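Wrist camera placement in sim: in-hand view vs offset mount

ymathias_t
Started by Tudur Mathias
I'm comparing two wrist camera mounts for the Dekari two-finger gripper in simulation before we cut brackets. Mount A looks straight down between the fingers. Mount B is offset to the side and tilted. Same arm, same controller, same policy code, 225 grasp attempts per mount on small produce models.

A gives a symmetric view of the fingertips, so left/right centering error is easy to read. B sees more of the table but one finger hides the other during closing. My scores favor A slightly on centering and B slightly on approach. Has anyone run both?

gronow_m
What is the stroke limit in your controller config? If you are closing at full speed the camera won't matter much. We run Gethin on the real arm and most of our centering error came from the left finger arriving early.

ymathias_t
Speed is capped at 8 percent for the last part of the close. Both fingers are driven from one joint in the model, so neither can arrive early. Still from mount A with the fingers open: 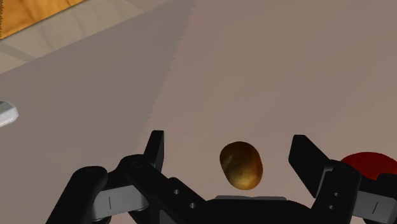
Reply 4
wyn_nicholas
You are giving up the whole bottom half of the view to the gripper. The red object is already partly behind the right finger. If that one is your next target, the policy has very little to work with. I would move the camera back or go with B.

gronow_m
Disagree. The gripper in view is the reference. The potato (or whatever the brown one is) has a clear gap on both sides and you can compare them directly. It sits slightly nearer the left fingertip. From an offset mount you need good extrinsics to get that.

yaqin.fan
Two things to check before reading anything into the scores:

The shadow edge on the table is stair-stepped. That is shadow map resolution. If you train on it, randomize the light or raise the resolution. We had a depth network on Nurkeo latch onto edges like that.

The surface is one flat color. Real tables are not. Add textures, then rerun both mounts.

ymathias_t
Fair on the shadow. I left it at the default. Light position is fixed across both mounts, so the comparison holds, but I take the point for transfer.

wyn_nicholas
It holds for that one light position. B may see a different part of the shadow. Vary it per episode, 5 positions minimum.

emrys_h
Has anyone tried 2 cameras, one per mount? Bandwidth on the Istadau board handles it if you drop the frame rate. Needs hardware sync, software timestamps drifted for us.

ymathias_t
No second port on our wrist board. I'll rerun A and B with randomized light and textures and post the table here in July.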